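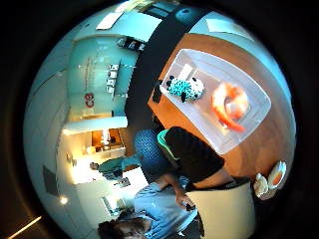

Lunes, 9:30. Repaso de las normas de mesa antes de seguir con las tomas de agarre de objetos blandos. Las escribo porque en el puesto de Stidmont cada turno las aplica a su manera.

Bandeja. El objeto empieza y termina dentro de la bandeja. Si cae fuera, la toma se marca como interrumpida y se repite entera – no se recoloca con la mano a media grabación.

Manos. Solo mueve objetos quien lleva la pinza. Los demás pueden estar a la mesa, pero avisan antes de alargar el brazo.

Peluches y punto. Revisar hilos sueltos cada 13 tomas. La lana se engancha en los dedos de la pinza y luego la apertura da lecturas raras. En la toma 61 nos pasó y tardamos en verlo.

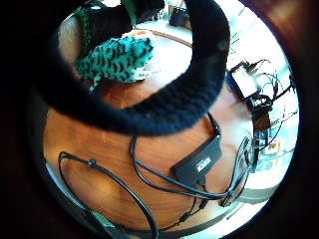 Cables. Es lo que peor llevamos. La regla de Prumetti dice que ningún cable cruza la zona de trabajo, y en una mesa redonda eso obliga a elegir un lado y respetarlo. Propuesta: todo sale por la derecha, con bridas de velcro, y el sobrante va recogido debajo. Antes de empezar, 3 comprobaciones: conectores firmes, ningún bucle al alcance del codo, cajas electrónicas separadas de la lana.

Dolores Wojcik pide además que el registro lleve las iniciales del operador. De acuerdo. De las 1.179 tomas archivadas, muchas no las llevan y no pienso reconstruirlas.

Pendiente: preguntar a Georgiou si la norma de cables vale también para el segundo puesto. Pasar esta hoja a limpio y pegarla junto a la mesa.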